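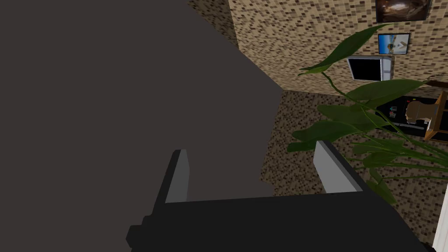
Page last changed: July, by C. Kouris

Grestden cell: checklist for the arm, the gripper and the Rallutden room

Applies to: the Grestden arm with the two-finger Jerkico gripper, and its simulated copy in the Tsolakis room
Filled in by: whoever has the cell that day
Time needed: 11 minutes if all is well, longer the first time

I love this cell and I want you to love it too, so please go through the list before you run anything. Parts A and B are done on the computer in Rallutden. Parts C and D are done at the real arm with the key in your pocket. Part E is for the log. Mark each line OK, FIX or N/A, and write a comment wherever you stopped and thought. The comments printed under the items come from earlier rounds and I keep the good ones.

PART A. WRIST VIEW IN THE SIMULATOR

A1. Load the Tsolakis room and switch to the wrist view. Gripper body sits along the bottom, both fingers rise from it.
Result: ____
Comment: OK. The body spans nearly the full width down there, and that is how it should look with the current mount. If you can see a lot of room on either side of it, you have loaded the old mount file.

A2. Gripper open, nothing between the fingers.
Result: ____
Comment: OK. Open and empty at start. Always start this way, even if your program begins with a close.

A3. Both inner pads present, light gray, facing each other.
Result: ____
Comment: OK on both. I'm so happy with how well the pads read against the black fingers now! The left one used to load with no pad at all and it took me a whole Sunday to find the missing line in the model file.

A4. Finger angles.
Result: ____
Comment: The left finger stands upright in the wrist view and the right one angles slightly outward. Write down what you see in your own view, then compare it with the saved joint values in the cell folder. Don't judge finger travel by eye from here. A lens that close to the work will fool you every time.

A5. How much of the view the arm takes up.
Result: ____
Comment: Marked FIX, low priority. A big, flat, dark gray surface fills most of the upper left, and I take it for our own arm seen from very close. It is usable for checking the fingers. For teaching a reach toward the left I would turn the wrist first, then do A1 again from the new pose.
Second comment: agreed, and save the new pose under a new name. Please! We lost the good one that way in the spring.

PART B. THE ROOM AROUND THE ARM

B1. Wall and floor textures loaded.
Result: ____
Comment: OK. Mosaic tile on the wall in beige, tan and browns, with a similar speckle on the floor. It's a busy pattern and the two are close in color, so take a second to find the line where they meet before you trust any depth reading near it. A plain gray floor means the textures folder didn't sync.

B2. Wall items in place: framed pictures, screen.
Result: ____
Comment: OK. The small photograph with the blue sky is my favorite landmark in this room. The screen hangs just below it and a little to the left, and you can use the pair to tell which way the wrist is pointing. The upper picture runs out of the top of the wrist view, so don't use its corners as reference points from this pose.

B3. Plant: shape and collision.
Result: ____
Comment: Marked FIX. Have a good look at those leaves. One arches up toward the top and others reach down toward the right finger, and in this view they cross in front of the screen and the furniture. Looking close and being close are two different things, so run the distance check from the tools menu and write the number here. Then make sure the plant has a collision shape that covers the leaves as well as the stems.
Second comment: I ran the first pass with stems only and the planner happily drew a path straight through the greenery. Beautiful path. Turned collision on for the leaves and it found a longer one on the next try.

B4. Low cabinet and the things by it.
Result: ____
Comment: OK for now. The cabinet is dark with a black front. There's a little cluster of colored items toward its left end (red, white, blue) and a tan, box-like object at the right end. The leaves hide part of all this from the wrist. If your task goes anywhere near the cabinet, check it again from the overhead view and name the objects in your notes by their scene labels. "The colored thing" has already caused one long phone call.

B5. Wooden shelf unit and the white edge, far right.
Result: ____
Comment: The shelf unit is partly out of view, same as the upper picture. I can't tell from here whether the white vertical strip in the bottom right corner is a door frame or a wall panel. Look up the label in the scene tree. If it is a door, lock it closed in the settings before you plan motion on that side.

B6. Speed cap set in the simulator: 300 mm per second.
Result: ____
Comment: Same number as the real controller, always. Read both and write both.

PART C. REAL ARM, POWER OFF

C1. Stop button pressed, key out, tag on the switch.
Result: ____
Comment: No tag, no Part C.

C2. Mount bolts on the Jerkico gripper, torque wrench set to 9 Nm.
Result: ____
Comment: Go across, then around. Paint marks should line up afterward. I redid the marks in yellow last month and they are wonderfully easy to see.

C3. Finger pads: edges, glue line, grit.
Result: ____
Comment: Run a clean fingertip along each pad. A lifting corner gets a new pad today, whatever the schedule says. Spares are in the drawer marked JK. Wipe with the dry cloth only, as the spray leaves the surface slick.

C4. Finger slides.
Result: ____
Comment: Move each finger by hand through its full travel. You want smooth and quiet. If one catches, brush out the slide and try again before you reach for grease. The last person to grease first spent the afternoon cleaning lint out of it (me).

C5. Cable loop at the wrist.
Result: ____
Comment: There should be enough slack for a full wrist turn both ways. Check the inside of the bend, where the jacket rubs.

C6. Gripper cycle counter. New pads at 800 cycles on the rough parts, otherwise on condition.
Result: ____
Comment: Write the count down even on a short day. I've started plotting these and the curve is really interesting, come and see it.

PART D. REAL ARM, POWER ON

D1. Gate closed, light on, nobody inside the line.
Result: ____
Comment: Say it out loud before you turn the key.

D2. Stop button test, once at the panel and once on the pendant.
Result: ____
Comment: Both must drop power to the arm. One out of two is a fail and the cell stays down.

D3. Open and close the gripper with nothing in it, slow mode.
Result: ____
Comment: Watch both fingers. They should start together and arrive together. A lag on one side sends you back to C4.

D4. Start pose against the simulated start pose.
Result: ____
Comment: Compare the joint values line by line. This is the step that got me excited about the simulated copy in the first place: when the two lists match, you can try a new reach in Rallutden in the morning and have it on the arm before lunch. When they don't match, re-home and read them again. Still off? Stop and call me.

D5. Dry run at the speed cap, hand on the stop button.
Result: ____
Comment: The whole program, start to end, no part in the fingers.

PART E. LOG

E1. Open FIX items copied to the board: A5 (wrist pose), B3 (leaf collision).
E2. Scene file saved with your initials in the name.
E3. Cycle count and both speed readings entered.
E4. Signed: ____________

B3 stays on the board until the distance check has been run from the overhead view as well. If you get to it before I do, put the number next to your initials and leave the scene file open for me.

Charalambos Kouris, Grestden cell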